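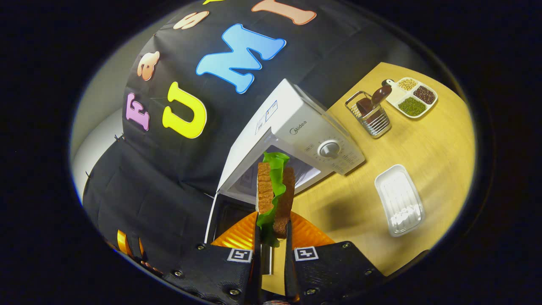 Figure 1. Lettuce between two slices of brown bread, with a microwave oven behind.

3. What people said about lunch

I went into the Wandville survey expecting folks to talk about taste, and boy, did they talk about bread instead! We asked 100 office workers what they ate at their desks in May, and the word that kept coming up was "soggy" (my favorite answer was a full page on tomatoes). Most of them pack lunch the night before, so I guess I should have seen it coming. The Nunlow group was pickier than the Zerkow group, and I still don't have a great story for why. We dropped 2 forms that came back blank.

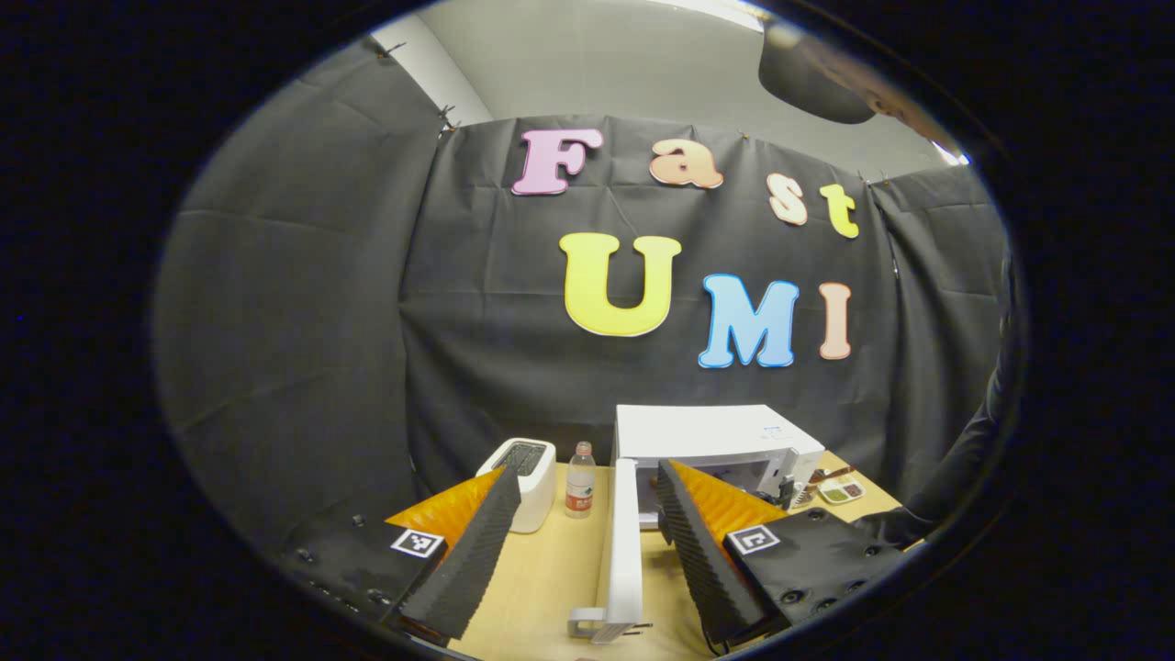
3.1 Time spent eating

The median lunch took 15 minutes, which felt short to me, but the Zerkow folks told us they often eat while answering email.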